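Arbeitswissenschaft II, Skript zu Kapitel 6: Teilautomatisierte Montageplätze

6.2 Fallbeispiel Plerach

Am Standort Plerach wurden 15 Handarbeitsplätze der Kleingerätemontage auf zweiarmige Stationen umgestellt. Die Taktzeit je Teil beträgt 93 Sekunden. Das Einlegen übernimmt die Station, Sichtprüfung und Störungsbehebung bleiben beim Personal.
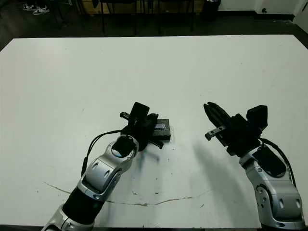 Mit der Umstellung verschiebt sich die Belastung von der Hand zur Überwachung. Villa beschreibt für Plerach kürzere Greifwege, aber längere Phasen ohne eigene Tätigkeit. Für die Arbeitsplatzgestaltung ist die Kameraposition maßgeblich: Sitzt je ein Modul am Greifer, wandert der Bildausschnitt mit dem Arm, und die Bedienperson muss zwei bewegte Ansichten auswerten. Einarbeitung und Eingruppierung sind entsprechend anzupassen (vgl. 6.4, Betriebsvereinbarung Drondum).

Zur Vorbereitung: Zamora, Abschnitt 3.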